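Trutton Student Robotics Project
Workshop notebook, 9/19/19
Entry by Edin Yordanov

The session was given over to soft-walled objects, which the Panyasiri grasping task list introduces in its second section. Chanida Duangkaew and the writer worked with the hand-held grippers; Apinya Kaewkla kept the log. The demonstration target for this section remains 300 episodes, to be completed before the December review.

Tubes are to be taken across the body with the ridged pads, cap down. Log entries should state the colour of the cap and whether the crimped end is clear of the fingers – the earlier sheets omit both. Spare pads are in the grey drawer. 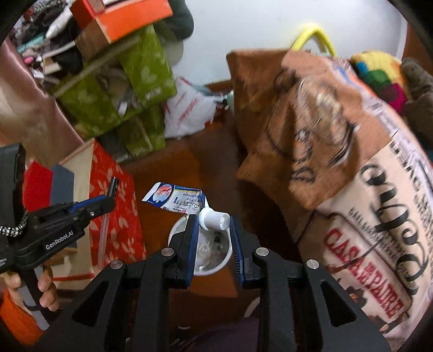 Chrysoula Dimitriou asked that closing speed be recorded for every tube, as the Cilladlow team had found its own episodes difficult to compare without it. A column will be added to the log sheet.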